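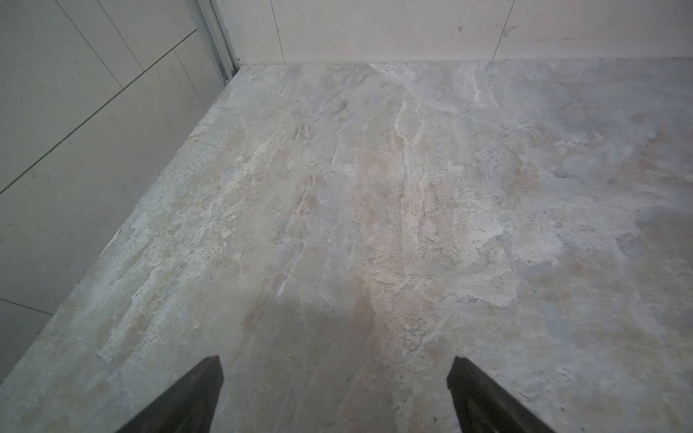 4. Hanging a large unstretched canvas

These steps are for the Riveta rail set, and they assume you have already put up the rail itself as described in section 3. Please read them all through once before you unroll anything. A loose canvas is a lovely thing to live with, but it is heavier than it looks and it does like to slide off a table at the worst moment!

You will need two people, a stepladder each, the clamps from the small bag, cotton gloves and a soft pencil.

1. Let the canvas rest, rolled and in its wrapping, for a full day in the room where it will hang.

2. Spread a clean cotton sheet and unroll the canvas on it, painted side up. Go slowly. If you feel the paint layer resisting, stop there and call a conservator before going any further.

3. Fold the top edge back over the batten by the width of your hand. Many painters leave a bare margin for just this purpose, and if yours did, use it.

4. Fit the clamps along the batten, starting in the middle and working outward. The standard bag holds 8, enough for most canvases up to 2000 mm wide. Turn each screw until the felt pad grips, then give it one more quarter turn and leave it at that.

5. Lift together, keeping the batten level, and drop the hooks into the rail one end at a time.

6. Step well back and have a look. If the artist wanted folds or swags (plenty of color field painters did), now is the time to shape them, with gloves on, from the top down.

CAUTION: Never clamp directly onto thick paint. The pad will leave a mark, and it won't come out.

Note: For canvases wider than 2000 mm, order the long batten, part 556, and ask a third person to support the middle as you lift.

Note: New canvas often drops a little in its first weeks. Check the lower edge after a month or so and raise the hooks by a notch if you need to – the pencil mark you made on the wall in section 3 will help you here.

Our thanks to Honeylyn Dumlao, who hung her own work with an early draft of this guide and sent back three pages of very kind corrections.

Last updated: 8th February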